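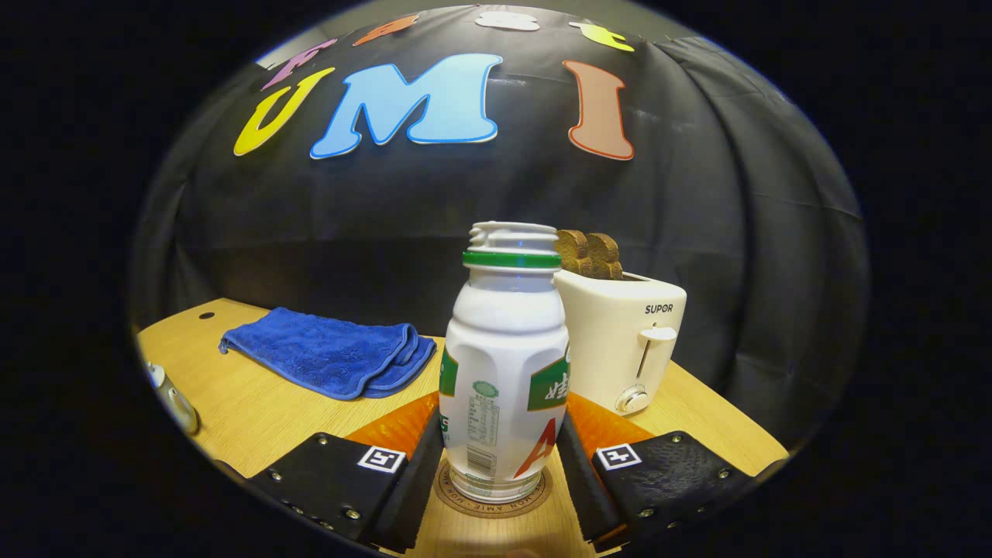

Figure 4. Gripper fingers on either side of an uncapped bottle, toaster behind.

4.2 Bottle pick at the breakfast station

Before the Skondbridge cell came in, staff cleared bottles by hand between orders. The cell now takes the repeat lifts. The operator sets the table, watches the first pick and handles anything the cell rejects.

1. Stand the bottle upright on its coaster.
2. Keep towels and small items to the side of the approach path.
3. Bring the fingers in level, one on each side of the body. Do not grip the neck.
4. Check that the square marker on each finger is clean and uncovered.
5. Close at speed setting 47. Stop when both inner edges meet the bottle.
6. Log the pick under program 244.

Note: Rejected picks go to the shift operator - not to the kitchen. Tanner Wong keeps the reject sheet.

CAUTION: Open bottles can spill if squeezed. Do not raise the closing speed to make up time.

CAUTION: Unplug the toaster before working behind it.

Inspect the orange pads every 500 picks. Operators trained before August must redo section 4 with Shirley Pelletier before running the cell alone.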